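Gripper pads slipping on heavy fabric, pinch looks closed but isnt
Forum: Hand tools and end effectors > Setup and repair

naledi_n
Posting from my phone so sorry in advance. Got one of the hand-held grippers, the two-finger linkage kind, blue pads. We use it for folding clothes. Thin stuff is fine, shirts fine. Anything thick and dark, jackets mostly, it grabs the edge and then creeps out as soon as I lift. Swapped pads on Sunday, no change. Screws are snug I think. What do I check first?

Pravesh Gumede
Which pads? The Varanier ones or the Gomico ones? Not the same thickness.

naledi_n
Gomico. Came in a bag of 4, no paper with them.

Pravesh Gumede
OK so probably not bottoming out. Close it on nothing, hold it up to a window. If you see light at the tips you've lost your pinch right there. Do it before you touch any screws.

petro_chauke
Disagree a bit. Closing on nothing tells you very little, pads sit differently once theres cloth between them. Close it on the actual garment and look from behind.

naledi_n
ok did both. On nothing – thin line of light, lower down, not at the tip. On the garment, see pic. Pads nearly parallel, tips almost meeting, fabric puckers up right at the top.
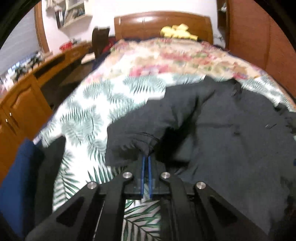 petro_chauke
Then leave the pad angle alone. I'd go for the pivots next. Open it halfway, hold one arm still, wiggle the other side to side. Any click at all and a joint is worn or the screw has backed out. Ours did that all through February. Drove me nuts.

Pravesh Gumede
Or the pads are just dirty?? Lint off dark fabric is terrible. Wipe them with a damp cloth, let them dry, try the same edge again. Costs nothing.

naledi_n
Wiped. Bit better. Still creeps on the third or fourth lift.

Mbali Makhubela
Had this on the Massawe bench. Two things. One, we were overtightening the screws, the linkage binds and you stop squeezing early because it FEELS closed. Back each one off a hair, work the trigger, snug again. Do the inner pair first then the outer pair. Two, take a deeper bite. You want cloth up to 3 mm past the pad tip, not just the hem.

petro_chauke
Not backing them off. That's how you lose a screw in somebodys laundry. Threadlocker, the weak kind, and leave it.

Mbali Makhubela
Threadlocker AFTER you find the right tension. Before that your just gluing in the problem.

petro_chauke
Fine. Yes. After.

lizelle_c
Different question, how many cycles are people getting out of a set of pads? I change mine every 100 garments and Pravesh says thats wasteful

Pravesh Gumede
It is wasteful. I go by feel, when the surface goes shiny they're done. Got months out of my last set.

lizelle_c
going by feel is how you end up with a thread like this one

naledi_n
lol. ok update. Outer left screw was way tight, the other 3 ok. Backed it off, arm moves a lot freer now. No click in the pivots. Took a deeper bite and the jacket held for the whole fold, did it a few times. Threadlocker tomorrow, have to find some.

Mbali Makhubela
Good. Check that one again after a day of work, if it walks tight by itself the washer is probably dragging. Uvska sells the washers loose, cheap.

petro_chauke
Mark the screw head with a paint pen too – line across the head and onto the arm. Then you can see if it moved.

naledi_n
will do, thx all. Leaving this open till I've run it a while on the heavy stuff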